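Ostside Repair Circle — Newsletter
Apr 28, 2022

Old office computers: what we learned at the bench

Dear members and friends,

In the last newsletter I promised to write something longer about the desktop computers. Several of you have asked me how it goes with them, and two people wanted to know if they can try the same work at home. So I will explain it as well as I can. English is not my first language and computers are not my first profession (I was a dental technician for most of my life), so please forgive me if I use a word in a wrong way.

The computers came from the Buvley office when they changed to laptops. We received 8 of them, all desktop machines, with their power cables but without screens. They had stood under desks for many years. When they are switched on they still start, but four of them were so loud that it was not pleasant to sit beside them, and one turned itself off after a short time. The school on Gremham Road would like to have them for the homework room, and in a homework room it should be quiet.

A loud computer is very often a computer full of dust. The fan must turn faster because the air cannot pass. This is the first thing to look at, and it costs nothing. We take the machines to the covered yard, open the side and clean with a soft brush and a small air blower. It is important to hold the fan blades with one finger when you blow, so they do not spin. I did not know this before, and I have cleaned my own computer wrongly for a long time.

The second thing is the paste. Between the processor and the heatsink (this is the heavy metal part which takes the heat away) there is a thin layer of a grey or white paste. After many years it becomes dry, like old toothpaste, and then it does not do its work well. To change it you must take off the heatsink. I was afraid of this part, and I think many people are also afraid of it. But if you go slowly it is not difficult.

We do it in the following way.

Switch off the computer, take out the power cable, and press the start button once more for a few seconds. Then lay the case on its side, on a table and not on a carpet. Touch the metal of the case with your hand before you touch anything else inside.

Loosen the screws of the heatsink a little at a time, going crosswise. Do not take one screw fully out while the others are still tight. Unplug the small cable of the fan if it is fixed to the heatsink, and make a photo first so you remember where it goes.

If the heatsink does not want to come up, do not pull. Turn it very gently left and right until it moves. With old paste it can be stuck strongly, and it helps to let the computer run for five minutes before you start, so that the paste becomes softer. Then you must of course repeat the switching off and the unplugging.

Clean both surfaces with a paper coffee filter and alcohol. We use the alcohol from the pharmacy, the strong one. A coffee filter leaves no fluff behind, and a kitchen paper leaves a lot. Wipe from the outside to the middle. You are finished when a fresh piece of filter stays white.

Leave the processor in its socket. There is a metal frame around it and a small lever, and it is tempting to open the lever and look what is under it. Please don't. The pins are very thin, and for cleaning the top it is not necessary.
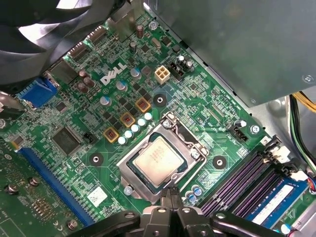 The processor in its socket on a Dell board, with no paste on it.

When the surface is clean you put the new paste. One drop in the middle, as large as a small pea, is enough. My first one was much too big and the paste came out at all sides, so I had to clean everything and begin again. Lower the heatsink straight down, put the screws in by hand and tighten them crosswise, again a little at a time. Then connect the fan. If you forget the fan cable, the computer will normally complain at the start, but it is better not to test this.

Until now we have finished five machines. The one which turned itself off has been running a whole afternoon without stopping, and I can now hear the radio when I sit next to it. The other three are waiting on the shelf behind the sewing table. Please do not put coats on them, it makes the cleaning longer.

We are still looking for some things, and maybe you have them in a drawer:

— small keyboards and mice with a cable
— screens with a blue VGA plug, up to 113 cm wide is fine for the shelf but smaller is better
— a long screwdriver with a magnetic tip, cross type
— paper coffee filters, any size

We have enough power cables. Really, please bring no more power cables.

The paste and the alcohol were paid from the coffee box. Mr Antoniuk has given us a good lamp for the bench, with an arm that can be bent, and it makes a great difference when one looks for a small screw.

If you want to learn how to do it, come on the next bench evening and bring your own computer. Laptops are possible too, but they take longer and I prefer that you write to me before. There is place for four people at the table. You need no experience, only some patience and reading glasses if you use them.

With friendly greetings,
Lucienne Langlois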